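# Planner keeps picking the easy object and then timing out on everything near the wall

**wekimar_dan** · 24th March

Okay so I've been stuck on this long enough that I'm asking for help. Bin picking, single metal bin, mixed junk in it. Segmentation is the Cudness node (stock weights), grasp candidates get scored by our own thing, and then motion goes through Lashari for the collision-free path. Loose objects are great! Anything touching a neighbor or a wall, the planner chews on it until it times out at 40 seconds and gives up.

Typical layout:

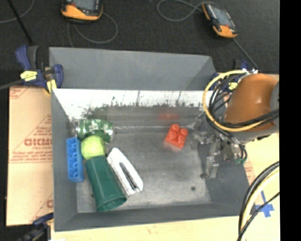
*Red brick out on its own, everything else bunched up on the left.*

With a bin like that it'll choose the red brick every time, fine, I would too. After that I get 23 candidates or so on the cluster and Lashari rejects nearly all of them as in collision. Logs say "finger_link vs bin_wall" over and over. I've tried bumping the sample count and it just fails slower.

**torquelimit**

What's your collision padding? Default in Lashari is pretty fat if I remember right. The blue brick is leaning right on the left wall, so with fat padding there's no legal approach on that side at all. Drop it to 4 mm and try again before you touch anything else.

**mossy_kernel**

Gonna disagree, I'd look at perception first. Look at how blown out the top of that back wall is. And the can's end pretty much melts into the glare. If you're using stereo depth on bare metal like that, you're probably getting phantom points floating in the bin, and the planner is dodging stuff that isn't there. Shrinking the padding just hides it until you crunch a finger.

**torquelimit**

He said finger vs bin_wall though. That's the wall mesh, so phantom points wouldn't show up under that name.

**mossy_kernel**

Depends how he builds the scene! If the bin pose gets fitted from the cloud every cycle, bad depth moves the wall. I had exactly this in September, wall was creeping inward and I blamed the planner for weeks.

**wekimar_dan**

Uh. Yeah, bin pose is refit every cycle. Left that on from the Cadlow demo config. Going to go hardcode it.

**pickrate_zero**

While you're in there, check the masks too. Green cup against a green-yellow ball against a green can, I'd bet money Cudness merges two of those now and then. And there's a red glow on the back wall from the brick. I've had a reflection like that come back as its own object with a nice confident score, super annoying. I mask out everything above the floor plane near the walls and live with losing a few tall things.

**torquelimit**

Masking near the walls when his problem is objects near the walls, lol

**pickrate_zero**

Fair, but I said above the floor plane. The brick would still have pixels down low. Try it and see, it's a one line filter.

**wekimar_dan**

Update: fixed bin pose, padding left alone for now. Ran the saved set, 1189 scenes, planning only with no arm motion. Timeouts are way down and the finger_link spam is mostly gone. The leaning-on-the-wall cases still fail a lot, so I'm doing torquelimit's padding change next, on its own so I can tell which one did what. Also found two merged masks in the first handful I opened, ugh. pickrate_zero, can you paste that filter?

**pickrate_zero**

Sure, I'll dig it out tonight. It's written for the old message format so you'll have to rename a couple of fields.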